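Cell Notebook, Kukora Bench
Traltinmont Manipulation Laboratory
Entry date: September 10, 2020
Entered by: Mayuree Prasertsri

Purpose of this entry

The Kukora cell was taken out of service this morning for its scheduled inspection and for replacement of the distal cable on the left outer finger. The simulated copy of the cell was brought into line with the new hand settings in the same session. This entry records the condition of the hand as found, the work carried out, the settings now in force, and the items left open. It replaces the settings page at the front of this notebook, which should be struck through and initialed by the next person to use the cell.

Condition as found

The cycle counter on the hand controller read 3,175 at power-down. The cable on the left outer finger showed fraying where it leaves the guide, confined to the outer strands. The remaining cables were sound. The pivot caps were all seated, although the cap on the right inner finger could be turned by hand and was retightened. The finger pads were cleaned with a lint-free cloth and the approved solvent. No pad was replaced.

The controller log held two position faults from the left outer finger, both during closing and both cleared by the operator without a note being made. Colleagues are asked to write down every cleared fault, however minor it seems. The fraying would likely have been found earlier.

Cable replacement

1. The arm was sent to the service position and locked out. The key was kept in the tray under the controller.

2. The finger cover was removed and the old cable released at the drum end first. Releasing it at the fingertip first lets the return spring snap back, and the spring anchor has been bent that way once before.

3. The new cable was cut from the Chuensuk spool, length 527 mm, and crimped at one end only before threading. The earlier instruction in this notebook to crimp both ends is wrong. A cable with both ends crimped will not pass the second guide.

4. The cable was tensioned by hand until the slack was taken up, then two further quarter turns were given at the drum. The finger was opened and closed under power ten times and the tension checked again. One more quarter turn was needed.

5. The cover was refitted. The short screw belongs at the fingertip end.

Zeroing of the joints

All joints were driven to the open stop and the offsets stored. The left outer finger needed a new offset, as expected after a cable change. The other offsets had drifted by less than the tolerance and were left alone. The limit on closing effort remains at 95 in controller units. It had been raised at some point without an entry in this book and was returned to the agreed value. Any person wishing to change it should speak with me and record the change on the same day.

Update of the simulated cell

The new offsets were copied to the Ilero model of the cell and the hand was loaded at the tabletop. The upright grasp was then rendered at close range, with the teal book and the white object in place, to examine how the fingers sit on either side of the object. 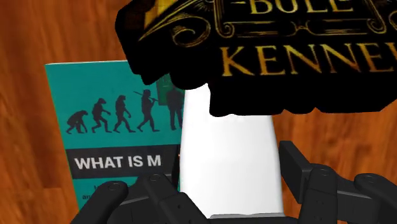
Notes on the simulated grasp

The left inner finger bears on the lower left side of the white object, and the upper segment of the tall right finger lies along the other side. This is the arrangement wanted for an upright grasp. The strip of wood showing between the object and the right finger was noted, and the contact report should be consulted before the right side is treated as closed. Contact must be judged from the report in every case, as a gap of this kind is hard to assess by eye from a single viewpoint.

The large black piece with the gold lettering covers the top of the white object from this viewpoint. The upper edge of the object therefore cannot be checked here, and a second viewpoint from the side should be rendered before the grasp height is accepted. The same piece covers a corner of the book. Its stored pose is to be compared with the layout file. I did not alter it today, so that the layout would remain the same while the offsets were being examined.

The simulation time step was left at its present value, giving 1,000 steps per second. A coarser step was tried last November and produced chatter at the finger pads. Please do not change it to shorten a run.

Return to service

The lockout was removed and the cell restarted. The hand was exercised through open, half closed and closed at reduced speed, with no faults logged. It was then run at normal speed without a load, again with no faults. The cell may be used for light objects. Heavier items should wait until the new cable has settled and the tension has been checked once more.

Open items

Recheck tension on the left outer finger after the first full day of use. Record the drum position before and after.

Render the side viewpoint of the upright grasp and file it with this entry.

Compare the stored pose of the black lettered piece with the layout file.

Order a replacement spool from Chuensuk. What remains is enough for one more finger.

Correct the printed cable sheet kept at the bench so that it agrees with step 3.

M. Prasertsri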